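We use cookies to improve your experience on this site. By continuing you agree to our cookie policy. Accept / Manage settings

Anjana Chowdhury
1 May 2023

1/ OK, the grippers vs. gloves thread I keep promising! I've been going back and forth between three ways of recording hand demos for our arm, and I finally have opinions. Long one, get a coffee.

2/ The contenders: the Vullau handheld gripper (two fingers, a trigger, fisheye lens up top), the Ivus handheld gripper (same idea, narrower lens, much nicer trigger), and sensor gloves running through a Brondix controller. Same kinds of tasks for all of them. Pick it up, put it down, hand it across, pour it, stack it.

3/ Let me start with the lens, because that's what I was most wrong about. I went in sure I'd prefer the Ivus. The picture is flatter and easier on the eyes, and you can scrub through an hour of it without feeling seasick. The Vullau gives you a circle with black all around and the whole room bent into it.
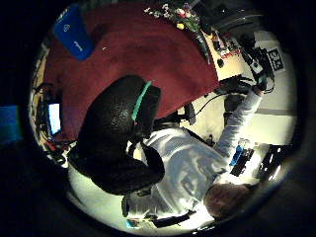

Field of view won me over in the end, seasick or not. When your wrist rolls, the narrow lens loses the table and your tracking goes right along with it. The wide one keeps hanging on to something. Look how far over the room is tipped here, and you've still got the big blocky marker near that outstretched hand, plus the screen on one side and the flowers up top. I can work with that. I've had Ivus clips where a quarter turn left me with wall and more wall.

4/ Downside of going that wide: everything gets in. Chairs, cables, your coworker's haircut. If you're fussy about tidy backgrounds you will suffer. I've mostly quit being fussy (mostly).

5/ Trigger feel, though – Ivus by a mile. The Vullau trigger has a dead spot at the start of the pull, so your first few grabs are all late. You do get used to it. Then you pick up the other one and crush a paper cup.

6/ Weight: the Vullau is 509 grams on our kitchen scale and I could feel every one of them by the end of an afternoon. I forgot to weigh the Ivus before Jacinto took it upstairs, so all I can tell you is that it's lighter and my wrist noticed.

7/ Now the gloves. I love them and they drive me nuts. You get real fingers! You can roll something between your thumb and first finger, or hold one thing while the rest of your hand does another job. Try that with two pads and a trigger.

8/ They also take forever to put on. My best time from bare hands to a good calibration is 9 minutes, and that was with somebody else doing the second glove. Every strap matters. If a module sits a little crooked on the back of your hand, you'll see it later as a thumb that bends the wrong way.

9/ Jacinto Quezada asked me yesterday why I bother with the marker cubes when the gloves already know where the fingers are. Fingers, yes. The cube tells me where the object is, and the glove has no clue about that. Put patterns on the faces and even with a hand wrapped around one side, there's usually a face left for the overhead camera to find. White sleeves on a maroon cloth are a gift too, by the way. Our old gray cloth was miserable for picking out arms.

10/ The vase is my favorite thing to grab with gloves and my least favorite with a gripper. Tall, glossy, top-heavy with fake flowers, and the bouquet gets between the camera and everything you care about. With gloves you just... hold it, the way a person does. With either gripper I end up pinching the rim and hoping.

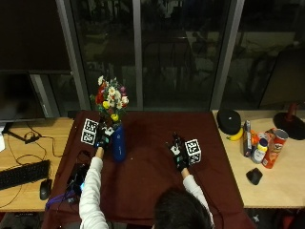

11/ Numbers, for the people who always ask for numbers. I did 111 takes on the Vullau and threw out 5 for bad tracking. I don't have a fair Ivus count yet because I changed the lighting halfway through, and I'm not going to post a comparison I don't believe myself.

12/ The gloves I'd score differently anyway. Tracking is rarely what kills a take. It's drift. The fingers look great at the start of a session, and then a closed fist slowly turns into a sort of lazy wave. Recalibrate more often than you want to.

13/ Controller notes, since two of you DMed me: the Brondix box is fine. Give it its own power outlet and keep the cables short. Mine hated the cheap hub I started with and kept dropping the left hand only, which sent me hunting for a broken glove for an entire evening. It was the hub.

14/ So where I've landed for now: Vullau for anything that's pick and place, gloves for anything where the fingers do something interesting, and I want somebody to bolt the Ivus trigger onto the Vullau body. Valdovinos makes an adapter plate that might get me partway there. I've got one on order and I'll report back.

15/ A couple of replies are asking about wide lens calibration. Print your board bigger than you think you need, and get it all the way out into the edges of the circle. I only did the middle the first time and my poses were garbage anywhere near the rim.

16/ I'm redoing the Ivus set from scratch with the lights left alone this time. If you've got a hard object you want in the mix, drop it below. Please no more wine glasses.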